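3.2 Student Task and Data Collection

The fruit packing task was one of 4 tasks offered in the spring course at Villaseñor, and the only one that called for two arms. Teams were asked to move bunches of grapes between a basket and clear plastic clamshell containers. Students wrote the task steps themselves and drove the arms by hand through the Moster teleoperation interface. No team had used the interface before the course, so the first two lab periods went to practice with foam blocks.

The 65 students worked in pairs or threes. Each team signed up for one-hour slots on the shared cell, and one member kept the log while the others drove. A run was stopped and marked as failed if fruit left the tabletop or if a driver asked for a reset. All other runs were kept, including slow ones.
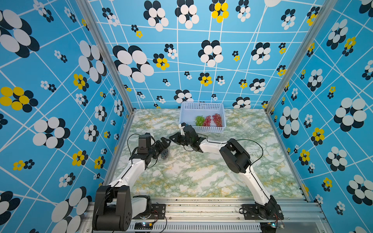 Teams differed most in how they split the work between the arms. Some used one arm for every pick and left the other idle until the container had to be steadied. Others brought both arms into the middle of the table, which made the space tight. With the left gripper holding a bunch of dark grapes and the right gripper reaching toward it from just below the front edge of the basket, only a short gap is left between the two, and drivers had to agree out loud on who would move first. We added a rule in week three that the arm holding fruit has the right of way. Teams that already had their own rule were allowed to keep it.

Picking was harder to teach than placing. Most students began by closing the fingers over the whole bunch, and in the course survey they named crushed fruit as their main worry. Zamudio, who ran the lab sections, suggested going for the stem instead, and by the end of the course most teams had tried it.

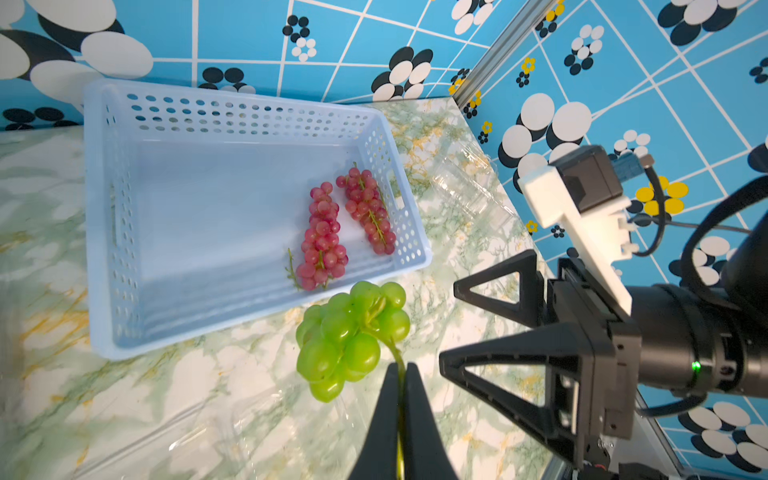 The stem approach asks for better aim, and several teams spent a full slot on the angle of the wrist alone. Logs from the Grallusura section show that these teams also asked for more resets early on. We did not grade on speed, and students were told this at the start.

In total the class recorded 3,490 runs, of which 1,058 used both arms for at least one pick each. Only the second group is used in Section 4.

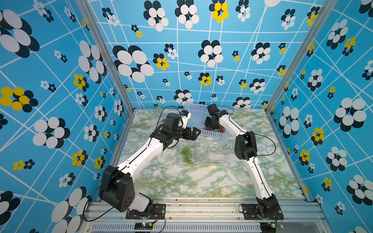

Figure 3. Two-arm cell used for the packing task, with the right gripper reaching into the basket and clamshell containers in front.

Runs were labeled by the team that recorded them and checked by a second team. Where the two labels did not match, Ezequiel Zamudio watched the recording and made the final call.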